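About Cloltenent

We help kitchens, dish rooms and small packing shops bring robot arms in beside the people who already work there. That is the short version. The longer one starts in a school dish room in Maldonado, where 1,000 plates came back every lunchtime and the same few people lifted every one of them into a rack.

They were very good at it! They could also tell you exactly which shoulder hurt, and when it had started. When we asked what they would hand over first if they could hand over anything, they said the racking, all of them, before we had finished the question. So racking is where Cloltenent began, and we still love it as a problem. A plate is thin, round and slippery, a rack slot is barely wider than the plate, and anyone who has stood at a sink knows how many small corrections a hand makes between the two.

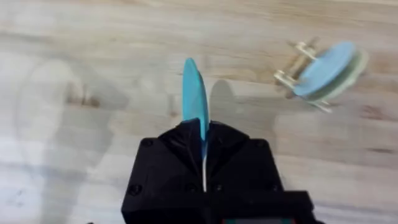 Gisela Acuña

I joined when there were 3 of us and a secondhand table, and I've been writing this page (and rewriting it, sorry to everyone who has had to proofread it) ever since. My own first job was in a hotel dish room, so I came in with opinions. The main one was that the people doing the work should be in the room when the work gets changed, and with their hands on things, too. A meeting where somebody shows them slides doesn't count.

So every project of ours opens with what we call a Tindard week. Tindard is our training program, named after the street our first workshop was on. For that week the staff teach us. We wash, stack, sort and carry next to them on a normal shift, and we write down all the stuff that never made it into a job description: which rack has the bent peg, who checks for chips and how, why the blue plates go in last. Then we go back to our own tables and practice with small things. We use miniature racks and light discs because you can try a grip, hate it, and try another one ten minutes later without sweeping up china.

After that the staff come to us. They learn to guide the arms, to stop them, and to tell when a grip is going wrong before it has gone wrong. I never get tired of that part. Somebody who has been racking plates for years will look at a gripper coming down and say "too steep," and they'll be right, and our engineers will go quiet and change the angle.

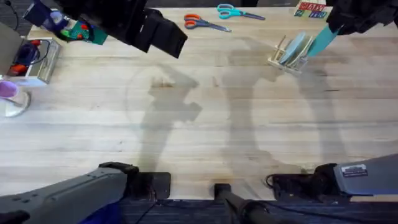 Gisela, I'd want it on the page that the first month was hard, wrote Goritz after reading a draft. We were slower with the arms than without them, and two of us were sure our hours would be cut. They weren't, but we should have had that promise in writing on the first day and not in the third week.

Fair, and it stays in. We changed our agreements after that comment. Every workplace that signs with us now puts its plan for hours and jobs on paper before any equipment is bolted down, and the staff get a copy at the same time the managers do. If a place won't do that, we wish them well and don't take the job.

What does change for people? The lifting, mostly. The work around it gets wider. In Maldonado the dish room crew now run the cells themselves: they set up the racks, check what comes out, and decide when a batch should be done by hand (big serving platters, still, every time). Two of them teach in the Tindard program and are much tougher graders than I am. The breaks line up with lunch in the dining hall now, so people eat together, and I was told that mattered more than anything we had installed.

We're also open about what the arms are bad at. Stuck plates, odd lids, anything with a spoon hiding under it. Tidy stacks of the same shape go nicely, and a mixed bin at the end of a banquet is still a job for somebody with eyes and patience. We keep a running list of these on the workshop wall, and anybody who visits can add to it.

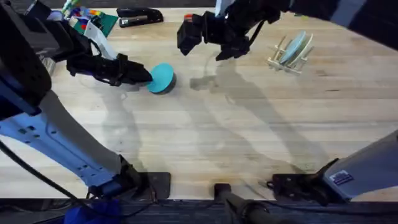

Two arms at the practice table, with the small plate rack.

Since October we've had room for more visitors, and we'd be glad to have you. So far 88 people have finished a Tindard week, from school kitchens, a bakery and one very cheerful hospital laundry that wanted to see whether any of this would work on folded towels (we're still finding out). Bring work shoes and whatever part of your job you'd most like to be rid of.

Write to the workshop desk to arrange a visit, and tell us how many are coming so we can put out enough chairs.

Page last updated January 3, 2019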